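Notes on a Change of Household Routine

Posted 9 December 2020

Readers of this journal will recall that in July the author undertook to keep a full written record of household expenses for the remainder of the year. The purpose was a modest one: to establish where the money went, and to decide on that basis whether the move from Medina to a smaller home had been as sensible as it seemed at the time. The record is now sufficiently complete to permit a few observations.

The first concerns utilities. The present house is smaller than the last by 10 feet in its longest dimension, yet the heating bill for the autumn was higher. The furnace, a Stalteck unit left by the previous owners, was inspected in the first month of residence and found to be in good order. The windows were not. Thirteen of them required new weather stripping, and the work was carried out over two weekends. It is too early to state the effect on the bill, and the matter will be taken up again in the spring.

The second concerns clothing. Total expenditure in this category was $100, spent almost entirely on socks and one pair of walking shoes. It is the policy of this household to wear a garment until it can no longer be mended, and that policy has been continued without exception. Three shirts were repaired at home. One winter coat was sent to Trenanetti, the tailoring shop on the main street, for a new lining, and was returned in very satisfactory condition. 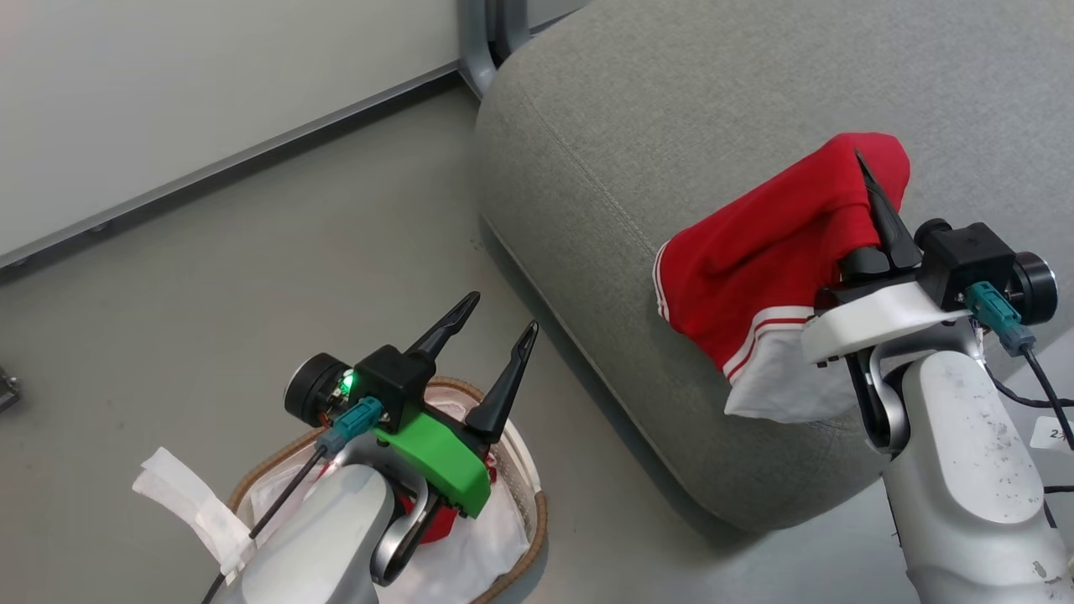 Red and white, on the gray ottoman.

The third and largest item was the removal itself. Sterngate, the moving company engaged for the purpose, submitted a final invoice of $2,316. This exceeded the estimate, owing to a piano that had been omitted from the inventory. The omission was the author's, and the additional charge was paid without dispute. Those planning a similar move are advised to walk through every room with the estimate in hand – including rooms that are seldom used.

Groceries have been recorded by week and show little variation. Spending on books rose sharply in the fall and has since been brought under control, with the assistance of the public library's curbside service.

The record will be maintained through the end of the year in its present form. Beginning in January, postage and stationery will be entered under separate headings.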